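Projects > Derkside > Reports to funders > February

News Projects People Reports Contact

Derkside desk-tidying project: where we're up to in February

To Tobias Doucet, Gallagher Fund
From Dexter Mbeki, Clukano

Hi Tobias,

You asked for something you could read over a coffee instead of another spreadsheet, so I've left the spreadsheet as an attachment and written this the way I'd tell you if you were in the room. Short version first: we've recorded 566 demonstrations since the project began, 455 of them are good enough to train on, and we've spent a bit less than planned on people and a bit more than planned on bits of plastic. We're a little behind on the drawer tasks and well ahead on the desk ones. I think that's the right way round, but I'd like your view on it before we go much further.

As you'll remember, the plan we put to you was to collect examples of ordinary desk jobs (put the mouse back on its pad, pens into the cup, close the laptop, that sort of thing) done by a person steering the arm, and then train a policy on those recordings and see what it can do by itself. We said we'd do it on one table first and then move to a second with different stuff on it. We're still on the first table. I'd hoped to tell you we'd moved, and I'll get to why we haven't.

How the collecting has gone

January was slow and a bit miserable. We had two people who could drive the arm well and both were away for part of it, so I did a good share of the recording myself, and I'm not the best operator in the building. My early episodes have a wobble in them as the fingers come down, and you can pick them out of the folder without looking at the name. Most of mine from the first fortnight have been thrown out. I didn't enjoy doing that, but the wobble was turning up in what the policy learned – it would hover over the thing it was meant to pick up, drift left, drift back, and then have a go.

Things got a lot better once we changed the rota. We used to run whole afternoons with one operator, and the last hour was always the worst. Now everyone stops after 60 minutes in the chair and swaps with whoever has been resetting the table. It means more handovers, and I was worried about losing time to them, but the number of keepers per day went up in the first week and has stayed up. People seem happier too! Resetting the table is a nice break from steering, and steering is a nice break from resetting the table, which I wouldn't have guessed.

We've also written down what a good demonstration is, finally. It's one page. An episode gets kept if the job was finished, if the operator didn't pause for a long think in the middle, and if nothing on the table was bumped that wasn't part of the job. Two of us look at anything borderline. Before that we were each going by feel, and when we compared notes our feels were quite different. Mine was the most generous, I'm sorry to say.
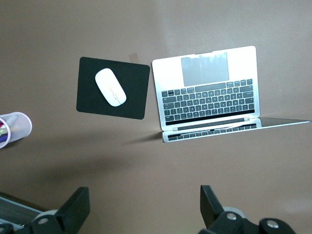 The other big change was in how much we move things about between episodes. For the first couple of weeks we were far too tidy. Everyone put everything back where it had been, more or less to the centimetre, and so we ended up with a big pile of recordings that all looked alike. The policy trained on that pile was wonderful so long as you didn't touch anything. Shift the mouse by the width of a hand and it would reach confidently for the spot where the mouse used to live. We had a good laugh about it and then a fairly glum meeting.

So now there's a layout sheet for every session. It says which way round the bigger things go, which items come off the table altogether, and where the arm starts from. The operators don't get to choose, and that's on purpose – people have favourite arrangements and don't know it. 218 of the good episodes were recorded under the layout sheets, and if you only look at one figure in this report I'd make it that one. The earlier ones are still useful, but those 218 are the ones teaching it something about looking before it reaches.

I'd also like to own up to a labelling muddle. Every recording gets a short line of text saying what the job was, and for a while we had three or four ways of saying the same thing. "Put mouse on pad", "mouse to pad", "return the mouse". A bit of variety in the wording is fine and we'd like some, but ours was accidental and it lined up with who was operating, so the model could have been learning people's habits from the wording. We've gone back through and fixed the lot. It took the better part of a week and it was as dull as it sounds.

What the policy can do so far

I'll be careful here because I know these updates get passed around. We've run three rounds of training. The first was the over-tidy one I've described. The second had the layout-sheet recordings mixed in and was clearly better at finding things, although it got worse at letting go of them (it would place the object neatly and then keep hold of it). We traced that to the way we'd been ending our recordings. Operators were hitting stop the moment the thing touched down, so there was hardly any example of the fingers opening and backing off. We now ask for a proper retreat to the start position before anyone stops the recording.

The third round finished only last week, and I've seen it run for one morning. It lets go! I don't want to hang a success rate on it from one morning of watching, so I haven't put one in. The proper trials are booked in and you'll have the results with the next report, good or bad.

Shiny things are still a nuisance. Anything with a glossy surface looks quite different from one part of the day to the next depending on what the windows are doing, and the wrist camera gets very close to whatever it's working on. We talked about putting blinds up and decided against it. The whole point is for this to work on a desk in a normal room, so we've gone the other way and started recording at different hours on purpose, including a 7 am session that I was told I'd be doing. One Sunday session as well, when the corridor lights were off and it was noticeably dimmer. Those recordings look awful and I'm very glad to have them.

Equipment and money

The arm has behaved. The fingers have been more of a bother. They're the part that takes all the knocks, and the fastenings work their way loose over a few days of steady use, so a finger ends up sitting at a slightly different angle on Friday than it had at the start of the week. You wouldn't notice from across the room but it matters for small objects. There's now a check at the start of each session, with a little gauge block Dad would have been proud of, and it takes a minute or two. We bought a second set of fingers from Puklow so we can swap a pair out and keep going. That's the overspend I mentioned. It's more than covered by the operator hours we didn't use in January, and the details are on the second tab of the attachment.

I'd underestimated storage. Every episode comes with the video from the wrist plus all the arm positions, and we keep the rejected ones too, in a separate folder, so we can go back and argue about them. We'll need another drive before the middle of the year. I'm not asking for extra for it, I only want you to know it'll show up as a line you haven't seen before.

What's behind and what I'd like from you

Drawers are behind. We'd meant to have a decent batch of open-the-drawer, put-it-away recordings by now and we have very few I'd be willing to train on. Pulling a handle with these fingers is fiddly and the operators find it frustrating, and a frustrated operator makes jerky recordings. We've got a wider fingertip on the way that may help. If it doesn't, I'd rather drop drawers from this stage and put the hours into the second table.

That's my main question for you. The agreement says drawers, and I don't want to quietly swap them for something easier. But a second table, with different objects and a different surface, would tell us much more about whether any of this carries over, and we could have it up and running a fortnight after you say yes. The reason we haven't started on it already is that I kept thinking the drawers were nearly sorted. They weren't, and I should have raised it with you in January.

Next on our list, whichever way you go:

- finish the trials on the third round and write them up
- another batch of recordings under the layout sheets, with more of the pen jobs, where we're thin
- bring on a third regular operator, who's already had a practice week and is annoyingly better than me
- fit the new fingertip and give drawers one more honest week

You're welcome to come out to Derkside and have a turn in the chair. Mornings are best. Give me a day's notice and I'll put you on the rota, and your recordings will be judged by the same one page as everybody else's.

Cheers,
Dexter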